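Chapter 3
The Room We Forgot to Measure

When I started teaching household economics, I skipped the bathroom entirely. I did kitchens, I did heating, I did two whole weeks on laundry, and then one February a student named Aliki Gkikas put her hand up and asked what a family spends on toilet paper in a year. I had no idea! I guessed, badly, and she went home and worked it out from her mother's receipts.

So this chapter is my long answer to Aliki. We're going to look at small, dull purchases, the kind you make without a list, and at how they add up over time. Economists call these low-attention goods. You grab them, you pay, you forget the price before you reach the car.
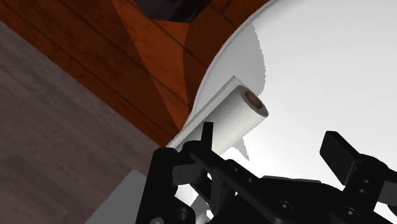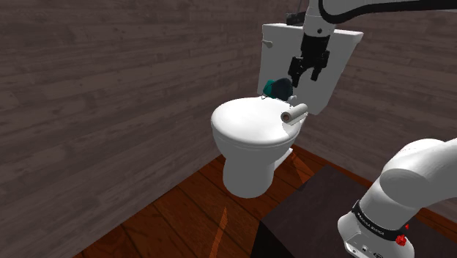
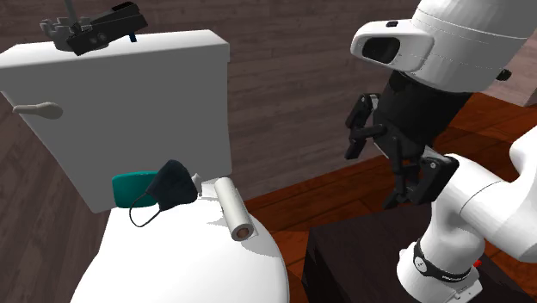
Paper goods and bathrooms, our subject for this chapter.

Let's begin with the unit price, an old idea and still the best tool you have. Say the Wemik brand sells a pack with 1,000 sheets and the Drakos brand sells one with 2,942. The second pack costs more at the register, and plenty of shoppers stop right there. Divide the price by the sheets, though, and you may get a very different ranking (or you may not – some big packs are a worse deal, and I've been caught by that myself more than once).

Then there's storage. A family in a small apartment can't always buy the large pack, even when it's cheaper per sheet, and I want you to keep that in mind when we get to the section on bulk discounts. Space costs money too.

Before you read on, find three receipts from your own home and circle everything you don't remember buying. Keep them handy. We'll use them in Section 3.2, where I'll show you how to turn a pile of crumpled paper into a simple yearly budget.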